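What We Keep and What We Throw Out
Speaker notes, Malou Þrastardóttir
Preminness workshop on learning from examples, August 24, 2019

Opening. Skip the bio, it's in the program. Start with the number on the cover slide, 630, and ask who in the room would call that a lot. Wait for hands. Then say that 630 is how many examples we recorded for Vindside, all of them in one play kitchen, and that I'm going to spend my time arguing the number means very little.

Say what I was hired to do. Lositon wanted a policy that could put small things in pots and take them out again. My job was to run the collection and sign off on the files. I signed off on most of them. I'd sign off on fewer now.

The claim I want to poke at is the one you hear at every one of these meetings: get enough examples and variety takes care of itself. Maybe it does if you collect in 700 kitchens. We had one. Same tile, same sink, same hood. When somebody says their data is diverse, ask them what moved.

Next slides. Let people look before talking.
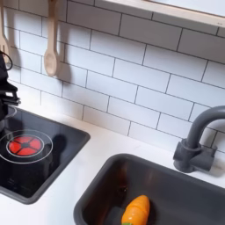
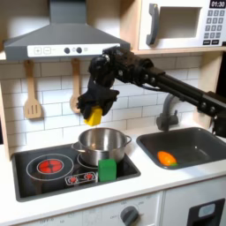
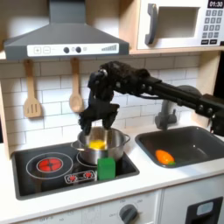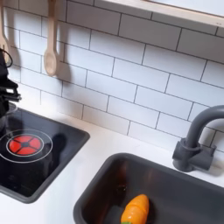
Two views of the counter. The yellow block is held over the pot in the second picture, and the third has something yellow inside it.

Preminness Workshop Notes, No. 8, p. 17

Point to the carrot. It's in the sink in all four. I like the carrot as a test of how honest we are about our labels. Is it part of the task? The instruction text only mentions the pot. A person reading the instruction ignores the carrot without thinking. A learner has no reason to, and if the carrot sits in the sink every time the right answer is "go to the pot," then as far as the learner knows the carrot is a fine clue. Same for the clock on the microwave. It reads 01:30 in both wide shots. I have no evidence it matters. I also have no evidence it doesn't, and I'm the one who'd have to run that check.

Then the close views. Go back to the first and fourth slides and ask the room which part of the task they can see. The gripper is at the edge, so is the pot, and most of the picture is tile. People defend this angle by saying the second view fills in the rest. Fine, then train on the close view alone and show me the score. I've asked for that run twice. Nørgaard has it on their list.

Third slide again. Ask for a show of hands: is the hand about to pick up, or has it just let go? You should get a split room. From one still I can't tell you either, and I set up the task. The order lives in the recording, so if your pipeline samples single moments and shuffles them, think hard about what you've asked it to learn.

(If running long, cut from here to the last slide.)

What counts as success. Our rule was that the yellow piece ends up in the pot. Fair enough. It says nothing about bumping the rim or knocking over the green block in front. Two reviewers can watch the same recording and both be right by the written rule while disagreeing about whether they'd want a robot to copy it. We wrote the rule in an afternoon and then treated it like physics.

Failures. We threw them out. I argued for it, and I was wrong to. A missed grasp followed by a decent recovery is worth keeping, and the file name said "bad," so it went.

Expect the question about cost. Someone will say that moving the carrot between recordings slows everything down. Yes, it does. Budget for it or stop using the word diverse.

Last slide is the request list. Hold out a whole layout, with the objects in places the learner has never seen, and report that score first. Report each view alone. Keep the misses in their own folder. Leave the list up during questions, and repeat each question into the mic for the back rows.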